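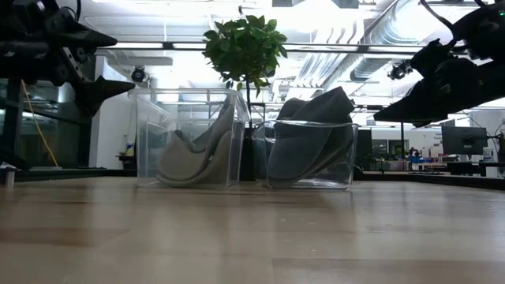
House slippers last longer and are easier to find when each pair has its own bin. Pick the bin to suit the pair. Clear plastic works well, and the two bins don't have to match: the light gray slippers are in a taller, boxy one, and the charcoal pair fits in a shorter, wider one with the tops sticking up over the rim.

1. Shake out the slippers and brush the soles.

2. Let them air overnight if they have been worn that day.

3. Put the two slippers together and set them in at an angle. Don't fold the backs down.

4. Leave the bin open. Felt and fleece get musty under a lid.

5. Line up the bins on a shelf or bench with a small gap between them.

6. Wash the bins with dish soap every March, or sooner if grit collects in the bottom.

For guest slippers, put the size on a strip of masking tape under the rim.

Siamak Rostami
Oct 27, 2024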